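나무 식탁 상판에 오일 다시 바르는 방법

저는 한국에 산 지 9년이 된 아일랜드 사람이고, 이름은 Eimear Fitzgerald입니다. 한국어로 긴 글을 쓰는 것은 아직 느리지만, 작년에 식탁 오일 작업을 한 다음에 같은 질문을 여러 번 받아서 방법을 한 번에 정리합니다. 틀린 표현이 있으면 댓글로 알려 주시면 고치겠습니다.

먼저 확인할 것

이 방법은 오일로 마감한 원목 상판에만 맞습니다. 우레탄이나 래커로 마감한 상판은 표면에 막이 있어서 오일이 들어가지 않습니다. 구별하는 방법은 간단합니다. 눈에 잘 안 띄는 구석에 물을 한 방울 떨어뜨리고 10분쯤 기다립니다. 물방울이 그대로 동그랗게 있으면 막이 있는 마감이거나 오일이 아직 충분한 상태입니다. 물이 스며들고 그 자리가 진해지면 오일을 다시 바를 때가 되었습니다.

우리 집 식탁은 Pallwood에서 산 것인데, 처음 2년 동안 아무것도 하지 않았더니 자주 앉는 자리만 색이 허옇게 되었습니다.

준비물

하드왁스 오일 또는 식탁용 오일 500ml
사포 180방, 240방, 320방
사포를 감을 나무토막이나 코르크 블록
보풀이 없는 면 헝겊 여러 장
진공청소기
니트릴 장갑
뚜껑이 있는 금속 통과 물

오일은 저는 Baten 제품을 썼습니다. 500ml를 사면 4인용 식탁에는 많이 남습니다. 저는 절반도 쓰지 못했습니다. 작은 용량을 파는 가게가 있으면 그것을 사는 편이 좋습니다.

1. 청소하기

상판 위의 물건을 모두 치우고, 따뜻한 물에 중성세제를 아주 조금 넣어 헝겊을 꼭 짜서 닦습니다. 그다음 깨끗한 물로 한 번 더 닦습니다. 기름때가 남으면 사포가 금방 막힙니다. 닦은 후에는 하룻밤 말려 주세요. 급하다고 드라이어를 쓰면 판이 휠 수 있습니다.

2. 사포질하기

반드시 나뭇결 방향으로 합니다. 처음에 저는 얼룩이 있는 곳만 둥글게 문질렀는데, 오일을 바른 후에 둥근 자국이 다 보여서 처음부터 다시 했습니다. 얼룩이 한 곳에만 있어도 상판 전체를 같은 정도로 갈아야 색이 고르게 나옵니다.

180방으로 시작하고, 240방, 320방 순서로 올라갑니다. 번호를 바꿀 때마다 청소기로 가루를 빨아들입니다. 모서리는 힘을 빼고 두세 번만 지나가면 됩니다. 모서리는 생각보다 빨리 둥글어집니다.

무늬목 상판은 조심하셔야 합니다. 겉의 나무가 아주 얇아서 180방으로 오래 갈면 밑판이 나옵니다. 이런 상판은 320방으로만 가볍게 해 주세요.

3. 첫 번째 오일

장갑을 끼고 헝겊에 오일을 조금 묻혀서 얇게 폅니다. 많이 바르는 것이 좋다고 생각하기 쉽지만, 나무가 마시지 못한 오일은 위에서 끈적하게 굳습니다. 저는 식탁을 네 구역으로 나누어 한 구역씩 했습니다. 15분 정도 기다린 다음, 마른 헝겊으로 남은 오일을 닦아 냅니다. 손바닥으로 만졌을 때 미끄럽지 않을 때까지 닦습니다.

창문은 열어 두시고, 직사광선은 피해 주세요. 8월에 작업했을 때 햇빛이 드는 쪽만 너무 빨리 말라서 그 부분의 광이 달라졌습니다. 오후 4시가 지나서 시작하니 훨씬 편했습니다.

4. 말리기와 두 번째 오일

제품 설명서에 쓰여 있는 시간을 지킵니다. 제 오일은 12시간이었습니다. 마른 후 표면이 까칠하면 320방으로 아주 약하게 한 번 쓸고, 가루를 없애고, 두 번째 오일을 첫 번째보다 더 얇게 바릅니다. 세 번째는 보통 필요하지 않습니다.

5. 헝겊 버리기

이 부분은 꼭 읽어 주세요. 오일이 묻은 헝겊을 뭉쳐서 쓰레기통에 넣으면 저절로 열이 나고 불이 날 수 있습니다. 사용한 헝겊은 바로 물에 완전히 적셔서 뚜껑이 있는 금속 통에 넣거나, 밖에서 한 장씩 펴서 완전히 말린 후에 버립니다.

6. 다시 사용하기

가벼운 물건은 하루가 지나면 올려도 괜찮지만, 오일이 완전히 굳는 데는 일주일 이상 걸립니다. 그동안은 물기 있는 그릇을 올리지 말고, 젖은 행주로 닦지 않습니다. 컵은 꼭 받침을 쓰시기 바랍니다.

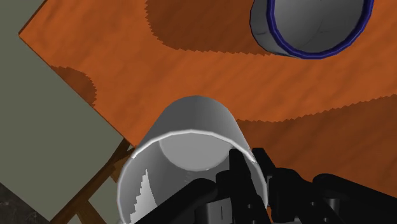

친구 Muireann Ó Dubhghaill은 사흘째 되는 날 뜨거운 찻주전자를 그냥 올려놓아서 하얀 고리가 생겼습니다. 이런 고리는 나무 속의 얼룩이 아니고 마감층에 들어간 습기일 때가 많아서, 며칠 두면 옅어지기도 합니다. 남아 있으면 320방으로 결을 따라 가볍게 갈고 그 부분에 오일을 조금 바른 다음, 주변까지 넓게 펴서 경계를 없앱니다. 검은 얼룩은 다릅니다. 그것은 쇠와 물이 나무의 타닌과 만나서 생긴 것이라서 사포로 잘 없어지지 않고, 옥살산이 들어간 목재용 표백제가 필요합니다.

자주 받은 질문

올리브유를 발라도 됩니까?
권하지 않습니다. 올리브유는 굳지 않고 시간이 지나면 냄새가 납니다.

색이 너무 진해졌습니다.
첫 주에는 조금 진하게 보입니다. 계속 마음에 안 들면 다시 갈아야 합니다. 그래서 상판 뒷면에 먼저 시험해 보는 것이 좋습니다.

얼마나 자주 해야 합니까?
우리 집은 거의 매일 식탁에서 밥을 먹어서 1년에 한 번 합니다. 사포질은 그때마다 필요하지 않고, 깨끗이 닦은 후 오일만 얇게 한 번 바르면 됩니다.

남은 오일은 뚜껑 둘레를 잘 닦고 꽉 닫아서 서늘한 곳에 둡니다. 저는 깡통에 연 달을 펜으로 써 두었습니다.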